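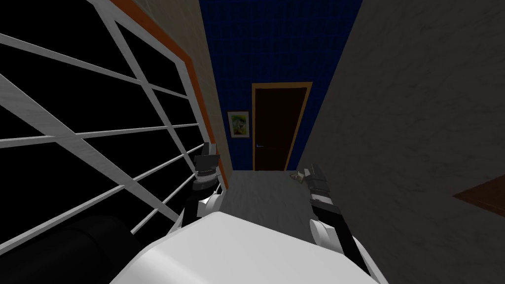 Figure 3. Hallway with glass partition on the left.

Section 3: Placing the Hallway Sensor

The Zonon night light kit has one base unit and 2 motion sensors. This section covers the sensor for a hallway. For stairs, go to Section 4.

Before you start

Charge the sensor fully. The charge light turns from amber to green when it is done. Wipe the mounting spot with a dry cloth and let any fresh paint cure before using the adhesive plate.

Choosing a spot

The sensor reads changes in heat across its field of view. It picks up a person walking past it sooner than a person walking straight toward it, so a side wall usually works better than the end wall.

Note: The sensor does not detect movement through glass. If a room is separated from the hallway by a glass partition, people in that room will not turn on the light until they step out.

Caution: Do not mount the sensor on glass, on trim, or directly over a heater. Keep it at least 500 mm from any air vent.

Mounting the sensor

1. Hold the adhesive plate against the wall, 300 mm above the floor, and mark the top edge with a pencil.
2. Peel the backing and press the plate firmly to the wall for a full minute.
3. Slide the sensor down onto the plate until it clicks. The lens must face out into the hallway.
4. Press and hold the button on the underside until the light blinks blue.
5. Within two minutes, press PAIR on the base unit. Both lights turn steady green.
6. Walk the length of the hallway in both directions. The night light should come on each time.

If the light comes on late, lift the sensor off and turn the small dial on the back one step toward H. If it comes on when the hallway is clear, turn the dial one step toward L – pets and warm air are the usual causes.

Note: After each change, wait for the night light to go out before testing again.

Removing the sensor

Slide the sensor straight up. Do not pull it away from the wall, as this can bend the clip. The plate stays in place and can be reused with any Zonon sensor.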